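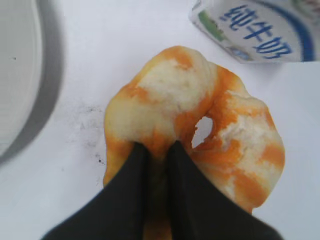
August 23, 2019
Wivmont bench, soft-object grip, continued

Goal for this session: hold a partly peeled orange between the two fingers firmly enough to lift and rotate, without crushing it. Whole oranges have been fine since January. With most of the rind gone the fruit gives a lot more, and the old close setting is too much.

Setup
Arm on the Brultham base plate, four bolts, torqued. Two-finger gripper, black fingers with the tapered tips. Controller is the Asimow board, firmware unchanged. Wrist camera on, exposure locked. White tabletop.

Close routine
Current limit was set for rigid parts. The fingers kept driving after contact and the fruit spread sideways into two lobes with a crease at the tips. Position target was 14 mm, well inside the width of the fruit, so the controller never reached target and sat at the limit the whole time. That explains the motor temperature warnings in the log as well.

Changed:
- close speed down to 50 counts per tick
- contact detect on current slope instead of absolute current
- after contact, hold position, no further drive
- timeout 2,000 ms, then open and report

Slope detect works on the bench with a foam block. On fruit it triggers late. Pith compresses before the current rises enough to notice, so there is a dead zone at the start of contact. Lowering the threshold gives false triggers from friction in the left finger linkage. Cleaned and regreased the linkage, some improvement, not enough.

Vision
Segmentation by hue is poor on this object. The mask keeps the orange patches and drops the pith, which has nearly the same values as the table. The centroid then lands toward whichever edge has more rind left. Tried saturation plus a local texture measure. Better outline, slow. The printing on the milk carton in the upper right also passes the texture test, so the mask needs a region limit. Cropped to the middle of the view for now.

Fingertips
Tapered tips concentrate the load. Wider pads would spread it. The Ostrowski print file has a flat pad version, but the screw spacing is for the old fingers and needs redrawing. Print in the flexible filament if there is any left on the spool.

To do
- redraw pad, check clearance at full close
- log raw current at the full rate during contact, the averaged values hide the start
- try width from the camera as the first position target, then creep
- wipe the table before the next vision run, dark specks left of the fruit pass the texture test too
- put the new limits in the config file, at present they are only in the session script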